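Painted Denim Gets Its Own Day in Andevbridge

Old jeans are about to have a very good Saturday. The Stivley clothing swap returns to Andevbridge this August, and for the first time it has a section just for hand-decorated and patterned denim -- 70 pieces so far, with more coming in every afternoon.

Nataša Dimitriou started the swap with 11 coats and a borrowed rail, and she is thrilled with what people have been dropping off. "I expected plain blue and a few patches," she said. "Then the bold stuff began to arrive and I couldn't stop grinning!"

Blue, white and red, with plenty of pale stitching:

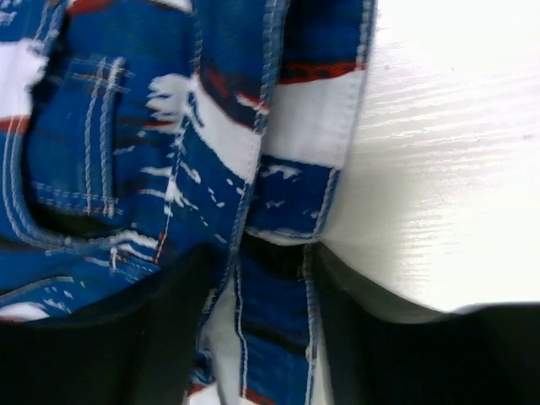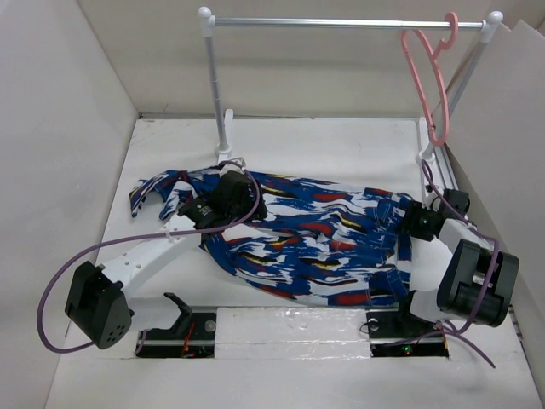 Everything gets looked over before it goes out. Niilo Ikonen handles the repairs and likes to begin with the pockets and seams, where jeans tend to give out first. Small holes are mended on the spot, and anything past saving is cut up for the patch basket, which visitors can dig through for free.

The swap works the way it always has. Bring up to two clean items, get a token for each, and trade your tokens for whatever catches your eye. Doors open at 2 p.m. at the old Dela Peña store, and there will be hangers to spare -- though bringing a few of your own is always welcome.

Ikonen will also run a short class on fixing coin pockets and worn hems. Bring a needle and some thick thread if you have it.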